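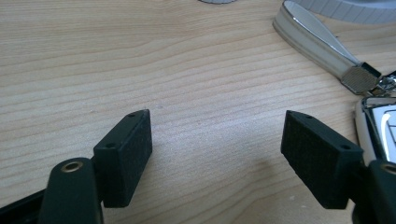

*Pale wooden tabletop, grain going across.*

**February, paste and paper notes**

Continuing from the last page. The question is still the wheat paste for the ledger repairs from Stosside, and why the repaired leaves curl towards the side of the tissue.

I made the paste again this morning with the same flour. One part of flour to five parts of water by weight, soaked first in cold water, then cooked on low heat with constant stirring. It became thick quite suddenly, as always, and I continued to stir for 25 minutes after this point. Last time I stopped earlier and there was still a taste of raw flour in it (I do taste it, I know that not everybody likes this). Today there was no such taste and the colour was more grey and glassy, less white.

Then I let it cool under a cover and pushed it through the horsehair sieve. The first pass gave small lumps. After the second pass it was like a soft yogurt. I thinned one portion with water until it dropped from the brush slowly, and kept one portion thick for the hinges.

**Test strips**

I cut strips from the blank leaves at the back of a spoiled account book, so that the paper is old and already a little tired. All strips are 30 mm wide. Half are cut along the grain of the paper and half are cut across it. I wrote the direction on each one in pencil before cutting, which I forgot to do in the previous round and lost the whole afternoon.

| Strip | Paste | Tissue | Dried under | Result |
|---|---|---|---|---|
| A | thick | Nestik, thin | blotter and weight | curls strongly |
| B | thin | Nestik, thin | blotter and weight | almost flat |
| C | thin | Nestik, thin | air only | curls, edges wavy |
| D | thin | Nechyporuk, medium | blotter and weight | flat, but repair is visible |
| E | thin, cross grain | Nestik, thin | blotter and weight | curls, more than B |

So the thick paste is guilty for a big part of it, and the grain for another part. When the grain of the tissue and the grain of the leaf go in the same direction, both expand together and both shrink together. In E they pull against each other. I knew this from reading but it is different to see it on my own strips.

Strip D surprised me. I had expected the medium tissue to pull more. It stayed flat, and the tear is very well held when I flex it, but on a page with writing it would lie like a fog over the ink. Good for the outer margins and for the spine folds, not for the text.

**Blotters**

I changed the blotters after 2 minutes, then again after half an hour, then left the strips until the end of the day. I think the first change is the most important one. The first blotter takes nearly all of the water, and if it stays there the water simply goes back into the paper. On strip A I was late with this change, so A is perhaps not a completely fair comparison. To repeat.

The room was at 18 degrees in the morning and the heater was off. Later the sun came in on the side of the press and I moved the boards away from it.

The old felts from Ladport leave hairs. I have put them aside for the covers only. Somebody may wash them, but please not with softener.

**Ink**

One thing to be careful about: the red ruling in the Stosside ledgers moves with water. I touched one line with a damp cotton swab on the last leaf, and there was pink on the swab at once. The brown-black writing ink did not move. For the places where a tear crosses the red lines I would like to use the paste nearly dry: brush it on a piece of glass, lay the tissue on the glass, wait until the shine is gone, and only then lift it to the page. I tried this on a strip without ink and the bond was weaker but sufficient. Tomorrow on a piece with ruling.

**Storage**

Thick portion is in the small jar in the fridge, second shelf, with the label. It is good for a few days, and if it smells sour or becomes watery on top it goes in the bin. Do not freeze it, the last one that was frozen separated and could not be saved — I tried.

**To do**

- repeat A with the blotter changed on time
- cut more strips along the grain, there are only a few left
- order the thin tissue from Nestik, same weight, not the toned one
- test the nearly dry method on red ruling
- find out if the leaves with the water stain should be washed before the repair or left as they are. I lean to leaving them
- new brush for the thick paste, the old one loses its bristles into the work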